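Ticket 397 — Black T-shirts, size and folding problem
Product: Torvik work shirt, short sleeve, black
Opened by: Florian Stöckli
Status: waiting for supplier
Priority: normal

Description of the problem

We have received 200 of the Torvik shirts for our staff at Clornetti. After the first wash, many of them do not fold to the same size any more. Our shelf boxes are made for a folded shirt of one fixed width, and now a part of the pile stands out at the front and catches on the door. The old shirts from Flullov did not have this problem, with the same boxes and the same way of folding.

What I have tried so far

1. I washed one shirt again at a lower temperature and dried it on a line, without the tumble dryer. The hem stayed as it was.

2. I laid this shirt next to a new one from the carton, shoulder on shoulder. The collars are the same. The washed shirt is wider at the bottom, and one side seam turns a little to the front.

3. I pressed it with the iron on the middle setting, from the inside. The seam was straight while the cloth was warm, but after one night in the box it had turned again.

4. I changed the folding. Before, we folded the sleeves in first and then the sides. Now I fold the shirt in the length, sleeve on sleeve, and pull the hem straight before the second fold. It is better, but it takes longer, and for a full carton this is too much work.

I add three pictures. For the question of the hem, please look at the first one, where the shirt lies spread on the white table top.
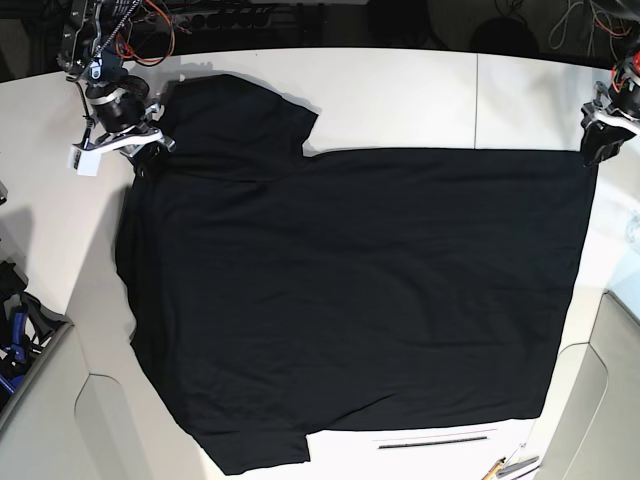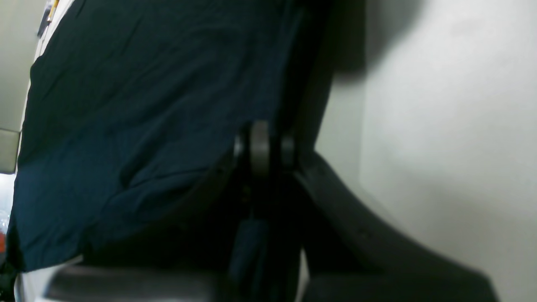
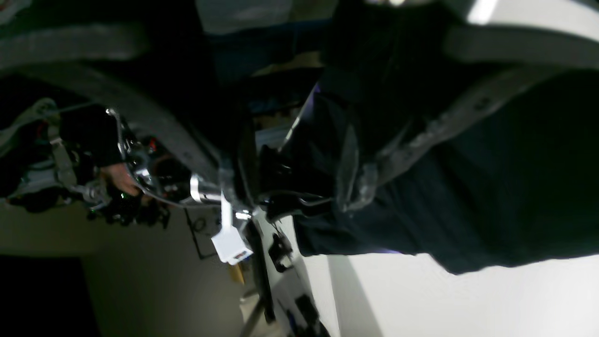 Reply from Ondolov customer service: Thank you for the clear report, Mr Stöckli. A side seam that turns after washing usually means that the cloth was cut a little off the grain. Ironing will not cure it for long. Could you please send us the number printed on the inside label of one washed shirt and one unwashed shirt? If they come from the same roll, we will exchange the carton. Please do not wash any more of them until we have the answer.

Added by Florian Stöckli, Sep 30, 2020

I have looked at the labels. The washed shirt and the new one have the same number, so I think it is one roll. I have put 2 shirts in an envelope for you, one washed and one from the carton. The others stay closed.

One more question — if you exchange them, can we have the version with the double seam at the hem? We would need them before January, when the new shelf boxes come. For the moment I keep the folding from point 4.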